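Left gripper keeps closing force after release command in simulation

I have a two-armed mobile robot model running in Mukuvgate. The task is a simple one: go to the shelf on the left wall, take hold of the black device, lift it, put it back and retreat. In September I moved to a new build and the release step began to fail. The open command is acknowledged, but the controller goes on reporting a contact force at the left gripper until the watchdog stops the run after 2000 steps. The fault occurred in 288 of 3232 runs. The right arm has never shown it. 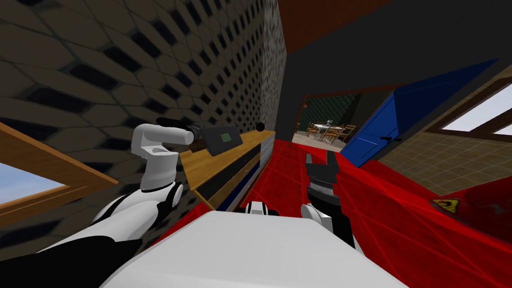

Left gripper against the device at the near end of the shelf; right gripper open.

I have already reduced the time step and lowered the closing force. Neither changed the failure rate. Is this a contact problem or a controller problem? I would like to know before the same code goes anywhere near hardware.

Unditz

Contact, most likely. Check the collision shape of the device, not the visual mesh. If the finger pads start a step inside the shape, the solver can hold them there and the open command never wins. Log penetration depth at the moment of release - anything over 4 mm is suspect. Also check whether the device's shape overlaps the shelf top. We had that with a badly placed origin and the symptoms were identical.

Yousafzai

Try reinstalling. Worked for me on the old build.

Ilolau

Reinstalling will not alter a collision shape. I would add that the watchdog should not be the only thing ending the run. Put a separate force limit on the gripper and have it trip to a safe state, with the arm held and no retreat move. If the arm retreats while the fingers are still loaded, it will drag the object off the shelf, and on a real machine that is the part that hurts someone.

Contact the moderators | Copyright Mukuvgate Users' Help Pages | Back to top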